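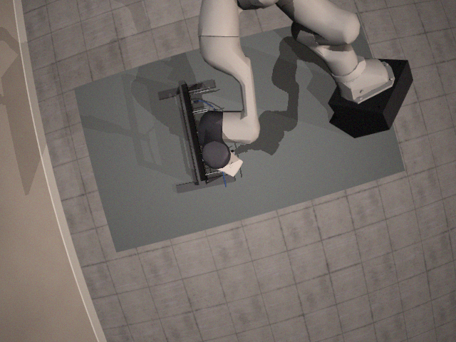 Who can take part in the Lougher open day?

Anyone 18 or older who can sit at a desk for an hour, move a hand controller, and tell us plainly what they think of a robot. You don't need to have worked with one. If you have, you are still welcome, but please read the part about advice further down.

Call for Participants: Open Day and Demonstration, Cable Handling Group
Lougher Automation, Killow Building, 7 Jul 2019

We are looking for 40 people to spend part of a day with us, watch a robot arm do a job that most people do without looking, and then try to do the same job through the robot. You will be paid for this. You will also be fed, within the limits of our catering budget, which were set by someone who brings lunch from home.

What the day is about

Our group works on cables. More exactly, we work on getting a robot arm to pick up the end of a cable, carry it to a rack, and leave it where it belongs without knocking over the rack or taking the neighboring cables along for the ride. We do a great deal of this in simulation before any hardware moves. In simulation, a dropped cable costs a few seconds and a sigh. On the bench it costs a cable, and once in January it cost a coffee mug and the better part of a keyboard.

The simulator is called Jullel. If you come, you will get to know it well. It has a robot arm in off-white, a black fixture standing on a mat, a tiled floor, and some blue cable that bends more or less the way cable bends. Nothing in it was designed to be looked at by the public. We spent a long week discussing whether to make it prettier for the open day and then spent the week after that fixing the thing that made the cable pass through the mat, so you will be seeing it as we see it.

What you will be asked to do

Sessions run for 2 hours, including a break. Each session takes 11 people at most, because that is how many chairs fit in the room once the fire marshal has had her say.

First comes the demonstration. Anjani Sitompul will run the bench arm through a set of cable placements and talk over it while it works. She has given this talk to investors, to her own parents, and to a group of second graders, and the second graders had the best questions. Please try to keep up.

After that you will sit at a station and drive the simulated arm yourself with a hand controller. You'll get a short practice period, during which everybody puts the gripper into the floor. This is expected, and the floor does not mind. Then you will do a series of tasks: bring the gripper to the rack, line it up, move a cable end from one place to another, back off without dragging anything. Some of these are easy. One of them is not, and we'd like to know which one you think it is before we tell you which one we think it is.

In the last part of the session you will watch recordings of the arm doing the same tasks on its own, using control software we call Futano, alongside recordings of people doing them by hand controller. You will be asked which is which, and which you would trust near something expensive. A few members of our own staff did very badly at this, and we have agreed to leave it there.

There is a written form at the end. Please write what you mean. "Fine" is an answer we have received many times and have not yet found a use for.

What we are hoping to learn

The main thing is where people hesitate. When you steer an arm toward a rack from a camera view, there's a moment when you stop believing your own eyes about depth. The gripper looks as if it's beside the cable when it is in fact a good way above it. Shadows help some people and badly mislead others. Our engineers have stared at this view for so long that they no longer notice the problem, which makes them very good at the job and useless as a test group.

We also want to know how the demonstration comes across. Futano moves slowly when it is unsure, and visitors tend to read this either as careful or as broken. We would like it to be read as careful. If you read it as broken, say so on the form, and say at what point you reached for your phone.

Who we are looking for

People with ordinary hands and ordinary patience. Left-handed people especially, as our last round of testing had hardly any and the menu layout shows it. People who wear bifocals or progressive lenses, for the same sort of reason. People who play a lot of video games, and people who have never held a controller and regard the whole business with suspicion. Electricians, network technicians, and anyone else who plugs in cables for a living are very welcome, and we apologize in advance for the robot's technique.

You need to be able to sit for up to an hour at a stretch and read text on a screen. If you use a wheelchair, the room and the restrooms are accessible, and one station has a desk that goes up and down. If you are prone to motion sickness, tell us when you apply. The view can be moved about while you work, and some people enjoy this less than others.

We can't take current employees of Lougher, their spouses, or the person from last year who took the practice controller home. It has been returned, and we are grateful, but the answer is the same.

A word about advice

Every open day brings visitors who know how the problem ought to be solved. Some of them are right. There will be a whiteboard in the hallway for this purpose, with working markers, and Eun-seong Kwon will stand next to it during the breaks and argue with you in good faith. We ask only that you hold your suggestions until you've finished your own tasks. Please don't coach your neighbor. Last time a gentleman in the second row coached both sides of the aisle, and we had to throw out a very promising set of results.

If your suggestion is "use a magnet," it is already on the whiteboard.

Pay and practical matters

Everyone who completes a session gets a $40 payment, made by prepaid card at the end. If you have to stop partway through, for any reason, you are paid the same amount and you don't have to explain yourself. Parking behind the Killow Building is free for participants. Use the rear lot, not the front one, where the landlord takes a keen personal interest in license plates.

Sandwiches, fruit, and coffee will be set out in the hallway. There will be a vegetarian tray. Let us know about allergies on the application. Food and drink stay out of the demonstration room, and so do large bags and long scarves. Closed-toe shoes are required to stand at the bench. If you turn up in sandals, you will watch from behind the glass, where the view is good and the sound is poor.

You may bring one guest to the demonstration portion. Guests aren't paid and can't drive the arm, but they may eat. Children are fine as guests if they are old enough to keep their fingers to themselves – parents can judge this better than we can.

What happens to your data

We record what the controller does, what the simulated arm does, and what you write on the form. We do not record your face or your voice. Your name is kept on a separate list for payment and is removed once the cards are settled. Participants sign a consent form before starting. It is two pages long and was written by our lawyer, then rewritten by Anjani so that it could be read by people who aren't our lawyer. Take your time with it.

You can ask us to delete your session afterward. Keep the slip with your session code on it, as we will have no other way to find you.

How to apply

Fill in the form at the reception desk in the Killow Building or ask for one by email through the Lougher contact page, with "Open day" in the subject line. Tell us which hand you write with, whether you have used a robot or a game controller before, and whether morning or afternoon suits you. There's a box for anything else we should know. It holds 500 characters. One applicant last year used all of them to describe a dishwasher, and was accepted.

Places are given out to get a good mix of people, so applying early won't help as much as you'd think, though applying late will certainly hurt. You will hear from Eun-seong either way. If you are offered a place and can't make it, please tell us, and the chair will go to someone on the waiting list.

Questions about the tasks, the access arrangements, or the shoes should go to Eun-seong Kwon. Questions about the demonstration itself should go to Anjani Sitompul, who answers her email after lunch.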